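Subject: Re: [ukura-users] Bent gray hose, the short elbow one
From: Teodora Hoxha
Date: 2020-05-23
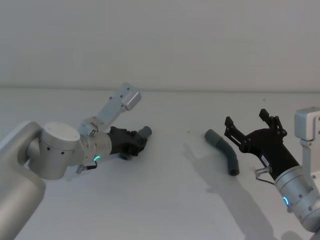

Finn Teuber wrote:

> Hello all, before you order anything, take the old hose off and lay it flat
> on a table for an evening. A molded elbow keeps its bend when you let go of
> it. If yours slowly opens out toward straight, it was a plain length that
> somebody forced around the corner, and you should be buying by the meter and
> clamping it properly. I have seen people pay for the molded part three times
> over when the real trouble was a clamp set too close to the end.
>
> Also, please measure the spigot and not the hose. Old hose swells.
>
> Finn

Thank you, Finn, and thank you to everybody who wrote to me off the list as well. I had no idea so many of you had opinions about eight inches of hose, and I have enjoyed every one of them!

I did as Finn says and left mine lying on the kitchen table overnight (my husband moved it twice to make room for plates, but he was gentle with it). In the morning the bend was just as it had been, so I am satisfied that it is a molded one. The one I have in my hand is a dark matte gray, bends gently through the middle, and has a straight bit at each end for the clamps. I would call it an elbow, though Waltraud tells me the old Ukura parts sheet calls it a "knee," and if you ask Gremance for an elbow they will send you the sharp right-angle one that fits nothing on our washers. So, knee. Please write that down somewhere, those of you who are going to be ordering.

Now for the measuring. The spigot on the pump side is a hair smaller than the one on the tank side, and I had gone years without noticing. It explains why I could never get the thing on the right way around without swearing. Push the tank end on first, all the way up to the shoulder, and only then bring the other end around to the pump. If you start at the pump you will find yourself trying to twist a stiff hose with one hand while holding the tank up with the other, and I don't recommend it to anyone over the age of twelve. A little dish soap on the spigot helps a great deal. Arne uses warm water to soften the hose and says two minutes in a mug is plenty.

On price: Gremance wants 450 for a bag of ten, which is too much for one household but quite nice if we share. The shop at Skiditcombe will sell singles but has none until November, and I would rather not be bailing out my machine by hand until then (I did that last winter and my back still brings it up). If we put in for two bags I believe the postage comes out the same as for one, and Ha-neul has very kindly offered to split them up and send them on.

So if you would like one, write to me directly, not to the whole list, and tell me:

- how many knees you want
- whether you need clamps too
- which size your pump spigot is, if you can get at it with a ruler

Clamps are separate. Waltraud likes the flat spring kind and I like the screw kind, and we have agreed to go on disagreeing. Whichever you choose, keep it back from the end of the hose by the width of the clamp itself. Finn is quite right about that, and when I looked at my old one the mark was right out at the lip, so there was my drip all along.

One more thing while I have you. Does anyone still have the rubber foot for the back left corner? Mine has gone hard and the whole machine walks toward the door on spin. I'll gladly trade a good lid hinge for it.

Warmly,
Teodora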